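Ostura Garment Handling Set – Rules of Practice

This document sets out the rules under which episodes are recorded, reviewed and released. It applies to all contributors using the Novari hand-held gripper. Revision 7 was approved on Mar 23, 2018 and replaces the February draft.

1. Starting state
The garment shall be laid on the bed with its front facing up. Both gripper fingers shall be open before recording begins.
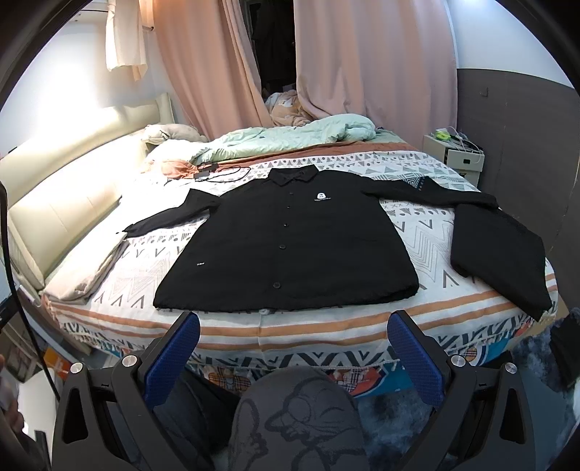

Contributors shall not tidy the room beyond what safety requires. Cables, blankets and other household items may remain on the bed – provided they do not lie on the garment itself.

2. Rejection
An episode shall be rejected if the garment leaves the view for more than 5 seconds, or if a bare hand moves the garment after the start signal.
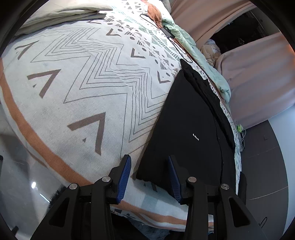
Rejected episodes are kept for 9 weeks and then deleted. Contributors may appeal in writing to Aidan Ó Flaithearta, who keeps the review log.

3. Release
The current release holds 158 episodes. Names, mail and screens that can be read shall be masked before release. Requests for removal should be sent to Zawadi Obura at the Bruseck office.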